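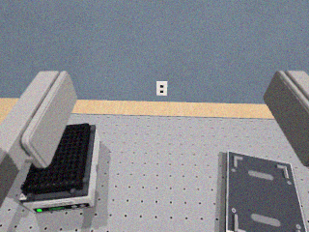
Slide 4. Pivstead plate handler, evaluation notes. The vendor offer has three parts: the gripper, the simulation package, and a year of support from Avard. I will spend most of the time on the simulation, as that is what we had for the review. Layouts are built on a dotted-hole table top, so a nest can be moved one hole pitch at a time. In the layout used here the black microplate sits on the white instrument at left, and the slate-gray nest with the L-shaped corner guides is at right. Pads are modeled as thick slabs with rounded corners. Ask Mihret Tsegaye for the pad geometry if it comes up.

Slide 5. Test set: 87 transfers per layout, 11 layouts. Read the failure table from the bottom row. Most faults were lateral offset at release - the guides tolerate less of it than the data sheet implies. Pause here for questions on friction settings.

Slide 6. Price and terms. Support renews in July. Nest definitions are licensed separately. Berhanu Tesfamariam has the quote, reference 3441.

Contact: Sosina Kahsay, Idden | © Idden 2022 | Back to top
4 shares | 0 comments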